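Drondeck
@drondeck

1/13
Good morning, all! A few of you asked about the desk after I mentioned I was rearranging it, and my answer got much too long for a reply, so it's a thread now. Get a coffee. It's a laptop, a mouse, a pad and a lamp, and I have a lot of feelings about them.

2/13
Let's begin with the lamp, as I always do. I'm a blue lamp person. I had a gray one for years, a perfectly decent gray lamp, and I never once looked at it with any affection. A bit of shiny blue on a brown table cheers me up before I've even sat down.
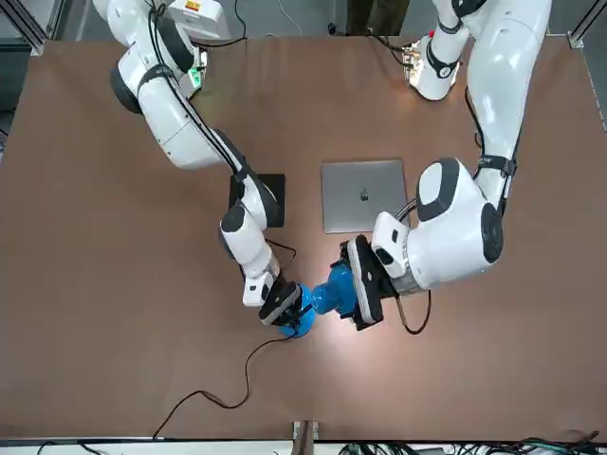
Blue and very shiny against the brown.

3/13
If you're shopping for one, get a bendy neck. The stiff kind looks smarter in the store, but you'll want to move the light three times in an evening, and with a bendy one you just push it over with a finger and carry on with your letter or your taxes or whatever it is.

4/13
And put it toward the back! I used to keep mine right by my elbow and I knocked it about constantly. There's a little shop in Tellness, Khokhar, where the man at the counter told me he keeps his own at the far side of the desk, and I went straight home and copied him.

5/13
Now, cords. I know there are people who clip every inch of cord down and I admire them very much. I have tried it. Then I want to move the lamp a hand's width to the left and I'm under the table with my glasses sliding off, undoing clips.
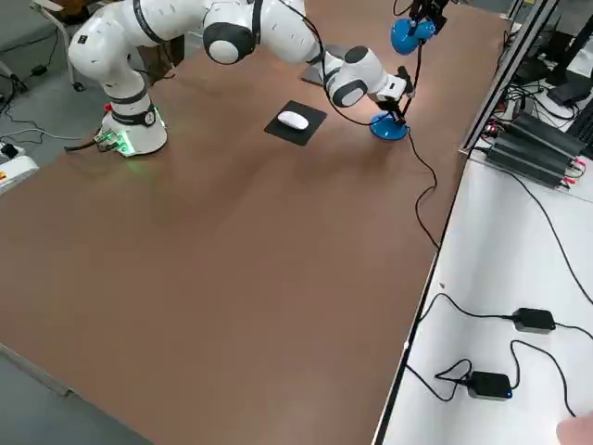
6/13
So these days I let the cord wander a bit, as long as it goes away from the mouse. My one rule is that it mustn't cross the pad. You get that small bump under your wrist and you think you can live with it, and by lunchtime you're cross with everybody in the house.

7/13
About pads. Plain black, please. I did have a lovely one with a map of the coast on it (a gift!) and I kept reading the map when I should have been working. It's in a drawer now and I visit it now and then. Plain black with a white mouse on it, and you can always find the mouse.

8/13
Somebody asked how close the laptop should sit to the pad. I leave a gap of bare table between them - enough for a pencil and the edge of my hand. When they touch, the pad creeps under the laptop during the day and everything ends up crooked by evening.

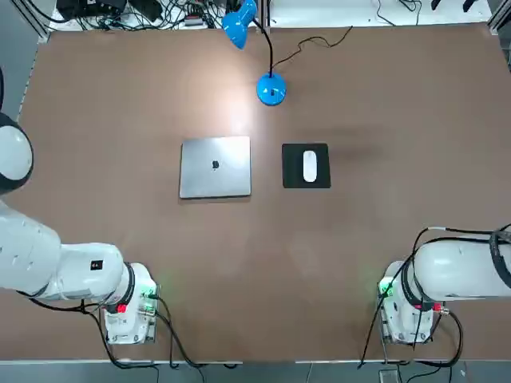
9/13
The other habit I'd love to pass on is closing the lid when you stop. All the way down, at 5, even if you think you'll be back after supper. I do my best tidying with the lid shut, because I can't be tempted to answer one more thing halfway through wiping the table.

10/13
For wiping I use a barely damp cloth and then a dry one. Lift the pad, wipe where it was, put it back, then the laptop the same way. Please don't do what I did in June and wipe around everything for a month. There were outlines.

11/13
I wrote up a longer version of all this for the Arkside newsletter. They asked for 800 words and I sent nearly double, with apologies, and they kindly trimmed the part about drawers. I still think the part about drawers was good and may post it here one day.

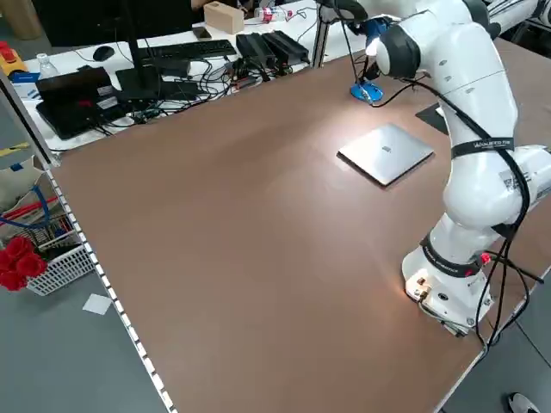
Photo: Arkside newsletter

12/13
One thing I go back and forth on is whether to set the laptop square to the table or at a slant. Square looks calmer when you walk in. But I turn mine a little when I'm writing by hand beside it, and then I forget to turn it back, and I've decided I don't mind the slant at all.

13/13
Okay, I've gone on long enough and my coffee's cold. If you have a blue lamp, I'd love to see it, and if you've found a way to keep cords neat that still lets you move things around, please tell me in the replies. I'll be back after lunch to read them all.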